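My country spent most of my childhood threatening to leave the Tennant Convention, and I spent most of May finding out whether it ever could have.

Some background for those who came here for the bread posts. The Tennant Convention is the regional water treaty that Zullovard signed with its two neighbours the year before I was born. It set up a secretariat, a tribunal and a flag that looks like a tea towel. The secretariat went to Jallside, a town whose main qualification was that none of the three governments wanted either of the others to have it. My parents worked there as translators, so I grew up on the gossip and moved to Canada before I was old enough to repeat it properly.

Every few years a foreign minister would stand up at the annual assembly and announce that Zullovard was reconsidering its membership. The other delegations would look grave. There would be a long lunch. By the evening the communiqué would say that all parties had reaffirmed the spirit of the convention, and my father would come home and complain that "spirit" had taken four drafts.

So I finally read the thing. The English text runs to 2,016 paragraphs if you include the annexes, and I did include the annexes, which tells you what sort of spring it has been. I went in looking for the exit clause. There isn't one. There is an article on suspension, an article on arrears, and a whole chapter on what language the minutes are to be kept in when the chair has laryngitis, but no door marked "out".

I wrote to Archie Strachan, who taught me international law a long time ago and still answers email as though he were paying for it by the letter. His reply said that a treaty with no withdrawal clause can sometimes be left anyway, if the parties meant it to be or if the nature of the thing implies it, and that I would have known this had I come to the November lectures. Fair enough.

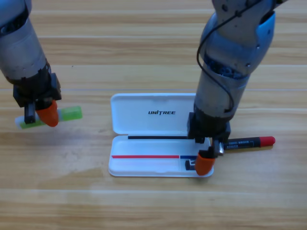 The pencil case, open for business.

What I can't work out is whether the ministers knew. My mother thinks they did, and that this was the appeal. You can threaten to walk out of a room for decades if you're fairly sure the lawyers will need a decade to find the handle. My father thinks they never read past the preamble. I've met a couple of them and lean toward my father.

The odd part is that the threats worked. After nearly every one, Zullovard got something: a deputy secretary's post, a kinder formula for the dues, and once a hydrology office in Itix, which is a pretty town with no river. The neighbours caught on eventually and started threatening too, and for a while the assembly had 3 members, all on their way out and all back in time for dessert.

I'll go through the tribunal rulings next, as soon as I find the ones that were published. Two of them are listed in the index as "forthcoming" and have been since I was in grade six. If anyone reading this has a copy of the second dues ruling, even a bad scan, my email is in the sidebar. I can trade you a sourdough starter for it.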